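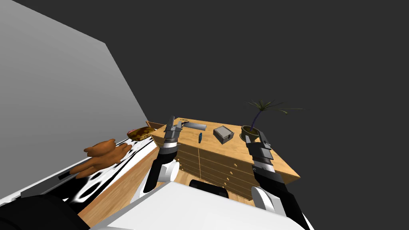
I've been promising a post on the reordering trick for weeks, and the numbers finally came in, so clear ten minutes and get a drink!

Quick catch-up if you're new. Milora is our planner for tidying tasks with two arms. You give it a cluttered surface in simulation and a goal for each object, and it decides which arm takes what, and when. The old version picked the order first and then worked out the arm motions, which sounds sensible until the left arm is parked exactly where the right one needs to swing through. Then the whole plan gets thrown out and you start over. I have watched it start over a lot.

The new version plans in short pieces. It commits to 2 moves, checks whether both arms still have room, and only then looks further ahead. If something is blocked it swaps the order of the remaining objects and keeps everything it already worked out. That's the whole idea, and I love how small it is (the change to the code fits on one screen).
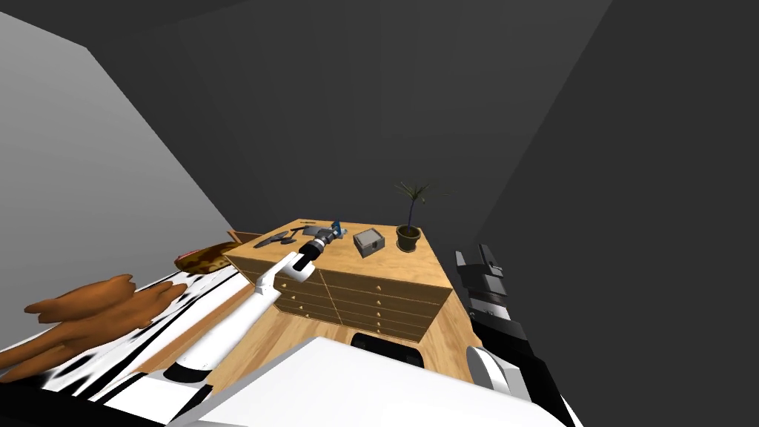

We ran it on 328 bedroom layouts built with Kneath, our room generator. Same furniture style, different clutter, different starting poses. The old planner gave up on 80 of them. The new one gave up on 32! I ran the set again before I let myself be happy, and got the same count.

What pleases me most is where the gain comes from. Nearly all of it is in layouts where a tall thing stands near one end of the surface and small flat things are spread over the rest. Those used to be hopeless, with each arm treating the other as a wall.
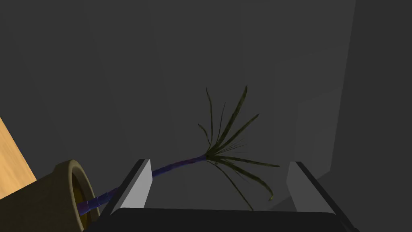
Daniver
Simulation and planning, Initeo

Now for the part that still bugs me: plants. A planner sees a pot as a nice round obstacle, but the leaves stick out far past it and they bend. In Milora we wrap the whole plant in one fat cylinder, so the arm keeps away from a lot of perfectly good air. If we shrink the cylinder to the pot, plans come back faster and the gripper goes straight through the foliage. I tried two cylinders stacked up, a slim one and a wide one, and it helps a bit. A proper bendy model would be better but it slows every collision check, and we do thousands of those per plan.

The other weak spot is flat stuff. Anything thin lying on wood gives the fingers very little to grab, and the planner has no clue that a grasp is going to be poor. It will happily schedule one first and build everything else on top of it. I want to feed a grasp score into the reordering step, so shaky picks get pushed to the end where they can't spoil the rest.

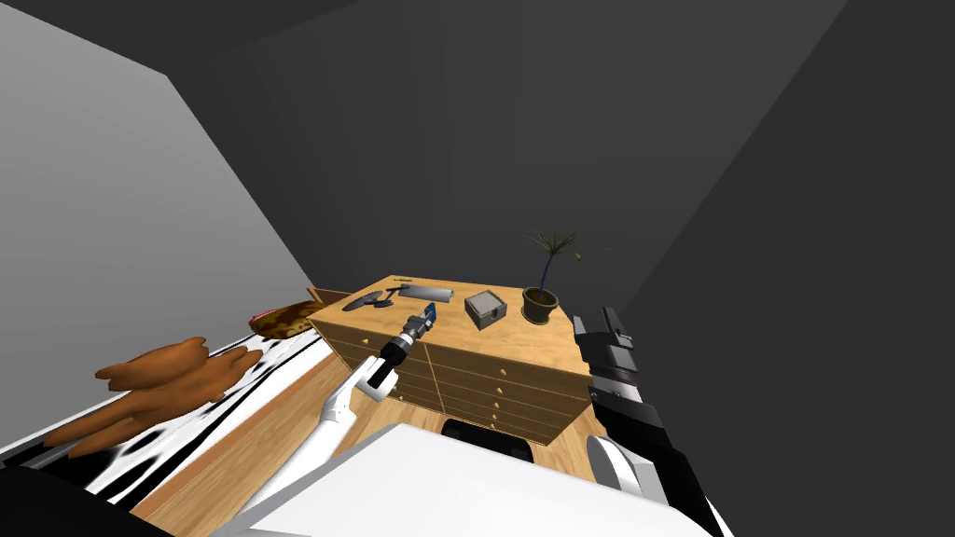
Pushing shaky picks to the end worries me a little, wrote Kneath_user in the comments on my last post, when I first floated this. If the flat thing is the one in the way, you've just made every other move harder. Have you tried scoring the pair, the grasp plus what it frees up?

I hadn't, and it's a great point. I've started on it, and the first version is painfully slow, but the orders it comes up with already look more like what I'd do with my own two hands. More on that once it can finish the full set overnight.

Recent posts
Why our drawers kept opening by themselves
Kneath now makes messier rooms
Two arms, one shelf: notes from November
Picking a collision checker without crying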